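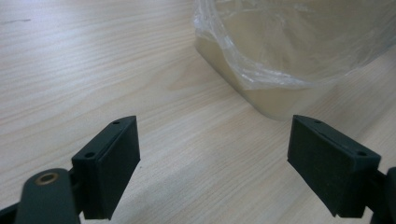

Lirner sells its One Wipe Table Oil on a single promise, printed on the front of the can: put it on once, wipe it off, eat dinner the same night, forget about it for years. I've read that promise, or one very much like it, on enough cans to have stopped believing it, and I bought this one mainly because the store was out of what I usually use. The other claim, in smaller type on the back, interested me more. Lirner says the oil leaves light wood the color it started. Any oil maker can get away with a lot on walnut. A pale top with beige and soft gray streaks running through the grain is a harder test, and it's the kind of wood most people who write to me are trying to protect, usually after ruining a corner of it with something amber out of a hardware store can.

Last updated: April

I should say how I used it, because a lot of reviews of finishes are written the day after the finish goes on, when everything looks wonderful. I oiled a dining table that gets eaten at every day, plus the loose leaf that goes with it and mostly lives in a closet. The leaf got Kudo Clear, which I've used for years and which costs a bit less. Same sanding, same rags, same afternoon. Then I used the table and left the leaf out on a sideboard where it would catch the same light and a fair share of coffee cups.

The application is easy. I'll give them that without an argument. The oil is thin, it spreads well with a plain cotton rag, and it doesn't grab at you the way some of the hard wax products do if you leave a puddle for a minute too long. It smells like oranges with something sour underneath. My kitchen smelled that way through breakfast the next day, with a window cracked. The can says low odor. I'd call it medium odor and leave it at that.

Wiping off took much longer than putting on. The instructions tell you to buff until a clean rag comes away clean, and I went through most of an old bed sheet getting there. This is the part that "one wipe" skips over. If you stop early, and I did stop early along one edge to see what would happen, you get a tacky strip that picks up lint and stays tacky until you go back over it with a scuff pad and more oil. Kudo is more forgiving here. I'm lazy with Kudo every time and it has yet to punish me.

On to dinner the same night. I wouldn't. The surface felt fine to the hand by evening, and a glass set on it slid freely. I put a warm serving dish down on a cork mat anyway, and in the morning the mat had left its outline. It buffed out. But Lirner's own data sheet, which you have to dig for on their website, gives a full cure time of several weeks and tells you to avoid hot dishes and standing water until then. So the front of the can says dinner and the data sheet says please be careful for weeks. I've noticed this with a lot of finishes and I'm tired of it. Print the cure time on the front.

Color is where it did better than I expected. Every oil darkens wood a little, and this one does too, whatever the back of the can says. Compared with a bare patch I left on the underside, the oiled top looks as though somebody turned a lamp down slightly. It doesn't go yellow, though, and the gray in the grain stays gray. Kudo goes a shade warmer and you can see it when the leaf sits next to the table. My husband can't see it. I asked him twice. If your table is next to a white wall you might care, and if it's in a dim room with a rug under it you won't.

There's a whitening version as well, Lirner One Wipe Pale, with a small amount of white pigment. I tried it on scrap and disliked it. The pigment sinks into open grain and sits there looking like flour, and it settles in the can so fast that the first coat and the last come out different. You're meant to stir constantly. I stirred what I consider constantly.

Water. A glass left overnight made a faint ring on the Lirner and a faint ring on the Kudo. Both went away with a dab of fresh oil. Red wine, wiped up after dinner, left nothing on either. Wine left till morning left a mark on both, and you can still find it on mine if you know which chair to sit in. Mustard was bad. Turmeric was worse and I don't know of any oil that does well against turmeric, so I don't hold it against this one. What I do hold against it is the word "stainproof" in the online listing. It has been quietly changed to "stain resistant" on the can I have, and the listing should catch up.

I asked Ryota Fukuda about it, because he builds tables and has to hear from the people who own them afterward. He'd tried a sample tin from Lirner and wasn't excited. His view is that oils in this class are all close cousins and the difference between a good top and a bad one is the sanding, specifically people going too fine. If you polish the wood like glass, the oil has nowhere to go. He stops earlier than I do. I went back and redid the closet side of the leaf the way he does it, and the ring from the glass was fainter, for whatever one leaf is worth. He also told me that most of the damage he's asked to repair comes from spray cleaner, and he was quite grumpy about it. Use a damp cloth and a drop of dish soap.

Price is my real problem. Lirner comes only in small cans, and the coverage figure on the label seems to assume you're painting it on with an eyelash. I needed two cans for a table and had hoped for one. They'll also sell you the Complete Care Set, with oil, pads, cloths, a soap concentrate and a wooden block, and by the time I'd added shipping my cart stood at $272 with a tray of samples thrown in. I closed the page. The pads are ordinary scuff pads. The cloths are cloths. I have a block of wood.

If you do want it, Jorner stocks the single cans and will sell you one without the set. Their listing has more than 1,000 reviews, nearly all glowing, and I read a discouraging number of them. A great many say some version of "just finished, looks amazing!" Of course it does. Everything looks amazing just finished. The handful written months later are calmer and say about what I'm saying here: nice color, nice feel, needs redoing sooner than advertised, watch out around the stove end of the table.

How soon does it need redoing? On mine, where plates slide in and out and forearms rest, the sheen had gone patchy by the third month. The middle of the table looks the way it did when I started. I touched up the worn places with a rag and a spoonful of oil and they blended in well, with no edge I could see, and that is a real advantage over varnish. A varnished top with a worn patch is a weekend with a sander. But "forget about it for years" is nonsense for a table people use. Maybe for a bookshelf.

Some small complaints. The lid is a press-fit that gums up after the first pour, and I ended up decanting into a jar. The leftover oil in the jar skinned over, so buy only what you'll use. The can tells you to lay used rags flat outdoors to dry, which is right and important, since oily rags wadded up in a trash can may heat up and catch fire, but the warning is printed in the same tiny gray type as the recycling advice. Kudo puts it in a red box. Make yours bigger, Lirner.

I also want to mention Fornow, only because people keep asking. Fornow is a wipe-on wax that's sold next to these in most stores and costs a lot less. It feels lovely for a couple of weeks. Water goes right through it. On a dining table I'd skip it, and if you've already waxed with it, you'll have to get it all off with mineral spirits before any oil will take. Test a spot underneath first, and then test it again, because that wax hides.

So would I buy Lirner again? For a light table in a bright room, where the color matters to you and you don't mind buffing till your shoulder aches, yes, one can at a time. For nearly everything else I'm going back to Kudo. My leaf looks fine. The warm tone bothers me less each week, and by the next time we have people over I expect I'll put it in the table and leave it there through dessert.

I'll add to this when the table has been through a summer, with the windows open and the kids' iced drinks sweating all over it. If you've had yours longer than I've had mine, I'd like to hear about it, especially if you have the whitening version and it behaved for you.

Home Reviews Finishes Furniture Care Tools Contact

We use cookies to remember your preferences and see which pages get read. By continuing to browse you accept this. Manage settings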